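Folding at home: notes for my talk
By Rocío Salinas, March
5 min read

Start slowly. Say good evening, thank Nneka Mohammed for the invitation and for the tea. Say my name two times, because people in the back never hear it the first time.

First question to the room: who has a chair at home where the clothes live? Wait for hands. I raise mine also. My chair is in the bedroom and in the winter I did not see the seat of it for many weeks.

Then the small story. When I moved to the apartment on the third floor, I had one closet and 87 pieces of clothing. I know the number because I wrote all of them in a notebook, socks as pairs. Mayu Hayashi helped me and she was very patient. We finished after midnight, and I had learned that I owned four gray sweaters which I could not tell apart.

Main point, say it clearly: folding begins before the fold. Most of us take a piece from the pile and begin to fold in the air, against the chest. This works for a towel. For a shirt or shorts it makes a crooked thing, and then we are angry at the shirt.

So, the order I use:
Take the piece by the top edge. For shorts, the waist. For a shirt, the shoulders.
Let it hang a moment. The weight of the cloth opens some of the creases.
Lower it on the table, bottom part first, and let the rest follow.
Smooth with the flat hand, from the middle to the outside.
Only now fold.

(Pause here. Drink water.)
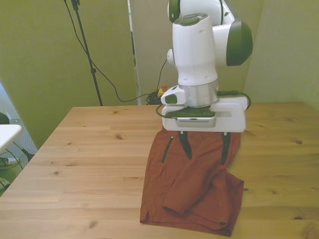 Zippers and pockets need some attention. Close the zipper before you fold, and push the pocket lining flat with two fingers. I like to keep the zipper on the outside of the last fold – then it does not press a line into the cloth. With soft fabric the line stays for days. Chinyere Etim told me she turns such pieces inside out. I tried it and I don't like it, but maybe you will.

Side slits: lay the two corners on each other before you smooth. If one corner goes under, the whole edge will look wrong, and you will search for the mistake in another place. I did this many times.

About the table. You don't need a big one. I use the kitchen table, wiped and dried well. The bed is too soft, the hand sinks in and the fold moves. The floor is good for sheets if your knees are young.

Show now with the blue shirt from my bag. Do it one time at normal speed, one time slow. Don't talk during the slow one!

If there is time: boxes. I bought mine from Cerka and they fit the shelf, but the lids are tight. A shoe box is also fine. Pieces stand in a row like books, with the fold up.

Questions will probably be about ironing. Say that I iron very little and that Damilola Ugwu knows much more – she sits near the door, ask her in the break.

Last thing: the sign-up paper for the mending evening is on the windowsill. Please write the phone number so that I can read it.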